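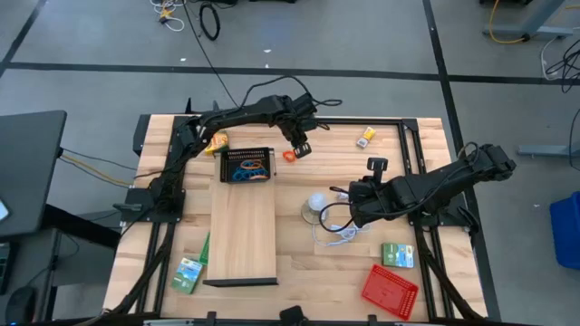 Robotics Club: two arms, one table

Home | News | Clubs | Calendar | Contact

The Stasham robotics club is spending this term on household sorting. Both black arms are mounted on the frame around the wooden table, and students drive them by hand to record practice runs before any program takes over.

The item set is meant to be awkward. It includes small boxes, a yellow snack package, a light bulb and a wire basket of blue and orange rubber bands. Szu-yu Lai, who leads the recording group, wants 200 clean runs by June. The group has 14 members this year and works in pairs, one student per arm.

Damilola Okonkwo is writing the scoring sheet. A run counts only if the item ends up where the card says and the other arm stays clear – bumps are logged separately. Rubber bands are worth the most points.

Members who have not finished the safety sheet should see Njål Kristiansen before their next turn. The club is also looking for small, light household items with no sharp edges. Leave them in the Zilwood room by 4 p.m.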